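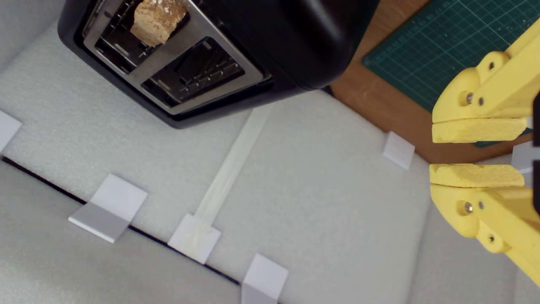 The Dondby two-slot toaster is the basic bread toaster in the Hanik countertop line. It is meant for home kitchens, break rooms and small guest kitchens where one or two slices are toasted at a time. The body is glossy black plastic with rounded corners, and the top is a brushed stainless steel plate with two parallel slots. Wires inside each slot hold the bread upright and away from the sides. A tall slice stands up out of the opening, as the piece in the upper slot does, and should be turned over and run a second time if the top edge is wanted as brown as the rest. The other slot can be left empty. Both slots heat on every cycle, so an empty slot will be as hot as a full one.

Model and supply

Item number: 1468
Type: two-slot toaster
Body: black plastic, glossy
Top plate: stainless steel, brushed
Cord length: 80 cm
Rated power: 1000 W
Supplied with: crumb tray, printed instructions
Distributor: Mtshali

Placement

Stand the toaster on a flat, dry surface that can take heat. Leave 100 mm clear on each side and keep the space above the slots open. Do not use it under a wall cabinet or a shelf, or next to curtains. Pull the full cord out from under the body before plugging in. Extension cords are not recommended.

First use

Run the toaster twice at the highest setting with no bread in it. A light smell is normal during the first run and should be gone by the end of the second. Open a window if the kitchen is small. Let the toaster cool between runs.

Bread

Sliced sandwich bread, seeded bread and split rolls can all be used. Seeds come loose in the slots and end up in the tray, so the tray fills faster with seeded loaves. Do not toast anything buttered, filled or iced. Frozen slices go in without thawing, one setting higher than usual. Dry or day-old bread browns quickly - start one setting lower. Thick hand-cut slices that have to be pushed in are too thick and will jam.

Cleaning

Unplug the toaster and let it cool completely. Slide out the crumb tray, empty it, wipe it and put it back. The steel plate is wiped with a damp cloth in the direction of the brushing, then dried. The black body shows fingerprints and fine scratches, so use a soft cloth and no powder cleaner. Never put a knife or fork into the slots. A stuck slice is freed by unplugging, waiting until cool, and turning the toaster upside down over a sink.

Related items

The Fumus four-slot toaster uses the same controls and has a separate lever for each pair of slots. Its crumb trays are wider and do not fit the Dondby.

Spare parts and returns

Crumb trays are sold singly. Cords are not sold as a spare part - a toaster with a damaged cord should be returned to Mtshali for repair. Quote the item number with every order. Questions about parts go to Mbali Mathebula at the parts desk.

Page revised 06/02/2018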